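Search tickets Search Advanced

Stendeck Facilities Support
Ticket 532: Film on white tabletop, Talavera Room, Burwood building
Status: Closed. Category: Furniture and surfaces. Priority: Normal.
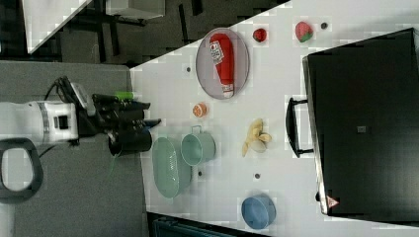
Logged by Nuno Veloso, Facilities Support | Assigned to Jhosep Huamán, Furniture and Surfaces | Opened in June

1. Report as received

The user of the Talavera Room reports that the white tabletop feels tacky to the hand after cleaning. Light objects drag when they are slid across it, and finger marks remain visible until the next wipe. The condition is said to be worst in the middle of the table and to return by the following morning. The user has asked whether the top should be replaced.

The items kept on the table are the gray mesh plate, the blue bowl, the pale green mug and oval basket, the ketchup bottle and the fruit. The large black case stands along the right side. The user confirms that the table is wiped with these items in place and that they are lifted one at a time.

2. First response

The user was asked to stop using all cleaning products on the tabletop until it had been inspected, and to use a dry cloth only. The user was also asked which product had been in use. The answer was the Flaltitz surface spray from the supply cupboard, applied directly to the table and wiped off with a paper towel.

A replacement top was not ordered at this stage.

3. Inspection

Carried out by J. Huamán at 8:15 a.m., before the room was in use.

The tabletop was cleared completely. The black case was lifted down by its handle and placed on the floor; it was not dragged, as its corners could mark the surface. The warning sticker on its lower corner was left as found.

Under a flashlight held low to the surface, a thin streaked film was visible over the open area of the table. The streaks followed the direction of wiping. The area where the case had stood was clear and felt smooth. No scratches, swelling or lifting were found, and the edges of the top were sound.

The undersides of the plate, bowl and basket were checked. The plate had a slight film where it meets the table. The bowl and basket were clean.

4. Possible causes considered

a) Food residue. The ketchup bottle was the first suspect, as it is often laid on its side on the plate. The cap was closed and dry, and there was no red or brown transfer on the cloth. Ruled out.

b) Fruit. The orange slice, banana, strawberry and small red fruit were moved to a tray for one day, and the table was wiped with the Flaltitz spray as before. The film returned in the same places. Ruled out.

c) Wear of the surface. The clear area under the case and the open area were compared after a test patch had been cleaned with plain water and dried. No difference in gloss could be seen. Ruled out.

d) Cleaning product not being removed. A damp white cloth rubbed over the film produced a light foam. This agrees with the streak pattern. Accepted as the cause.

The label on the Flaltitz spray in the cupboard was then read in full. The product in that bottle is a concentrate and had been decanted without dilution.

5. Corrective action

The following was carried out on the whole tabletop.

- All items removed to a side counter, including the case.
- Surface wiped twice with a cloth wrung out in warm water, with the cloth rinsed between passes.
- Surface dried at once with a clean cotton towel.
- Mug, bowl, basket and plate washed and dried before being returned. The mesh of the plate was cleaned with a soft brush, since a cloth does not reach into it.
- Outside of the ketchup bottle wiped with a damp cloth, avoiding the label.

The small dark dots on the table surface were wiped over as well.

6. Instructions to the user

For daily cleaning, mix 5 ml of the Flaltitz concentrate with 400 ml of water. Spray the cloth, not the table. Follow with a second cloth dampened with plain water, then dry. Items should be taken off the table before wiping and returned only when the surface is dry.

Scouring powder, melamine sponges and alcohol wipes are not approved for this tabletop.

7. Follow-up

The table was checked again after 7 days of normal use. The surface was smooth across its full width and no film was found under the flashlight. The plate slid freely. The user accepted the result and withdrew the request for a replacement top. A dilution label has been attached to the spray bottle in the supply cupboard.

Ticket closed by N. Veloso.

Comments

burwood_2ndfloor: We have the same white tops and the same spray. Does the 5 ml apply to the ready-mixed bottles as well?

Jhosep Huamán: It does not. The ready-mixed bottles are used as supplied. Please check the label for the word "concentrate" before diluting.

M.T.: The brush tip for the mesh plate was useful. I had been soaking ours overnight and it made little difference.

frontdesk: Could the dilution label be added to the bottle in the ground floor cupboard too?

Nuno Veloso: Please open a separate ticket for the ground floor so that it can be assigned.

Contact Facilities Support | © Stendeck | Back to top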